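Teleop demos for pick and place in simulation
Final project report, Tirkwood robotics elective
Jun 2, 2026

What we set out to do

Show a simulated arm how to pick up one object and put it down somewhere else, by driving it ourselves. Then train a policy on the recordings and see if it copies us. The project is called Grellex (it was the folder name and it stuck). Original plan in February was the real arm plus the simulator. The real arm got dropped, not enough bench time, so everything below is sim only.

Setup

Simulator is Ivine, the lab build. Remote control is a 6-axis mouse for the hand and one key for open/close. We also tried hand guiding, dragging a small leader arm and letting the sim arm follow. Felt more natural but our leader arm had a loose wrist joint and the recordings came out shaky, so we went back to the mouse.

Operator sees the wrist view only. No side view. We argued about this a lot — a side view makes driving way easier, but the policy only gets the wrist camera, and we didn't want the person using information the policy can't have.

Objects come from the Dervishi model set. Most are simple shapes. The toy tank was the hard one and we ended up spending most of our time on it.

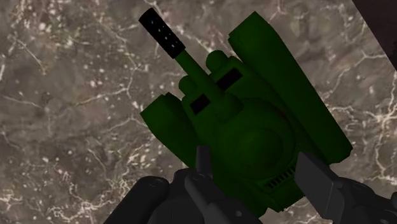
Recording the demos

252 demos kept in total. Time limit 60 seconds each, anything over got thrown out. We also threw out demos where the object got dropped and picked up again, maybe a mistake, see below.

Rules for the operator:
- stop above the object, line up the fingers, then go down
- for the tank, grab across the hull, never by the gun
- dont close the gripper while the hand is still moving
- pause a moment after closing, before the lift

The tank at a diagonal is annoying. You have to twist the wrist to match it and from straight above its hard to judge how far down the fingers are. Green on green too, so turret and hull kind of blend together when you are driving fast. Two of us kept coming in too low and bumping the tracks.

Training and results

Small imitation policy, wrist images in, hand motion and gripper command out. Best checkpoint was at step 905, after that it got worse (overfitting probaly). Simple shapes were mostly fine. On the tank we ran 9 test starts and it did well when the start angle was close to one from the demos. Other angles, it hovered. Sometimes closed on nothing and carried on to the drop spot anyway.

What we would change

Keep the drops and re-grabs. The policy never saw anybody recover, so it can't. More start angles for the tank, fewer demos of the easy shapes. Fix the leader arm wrist and try hand guiding again with a smoothing filter. Also log which operator recorded what, we forgot that for the first batch and couldn't compare driving styles afterward.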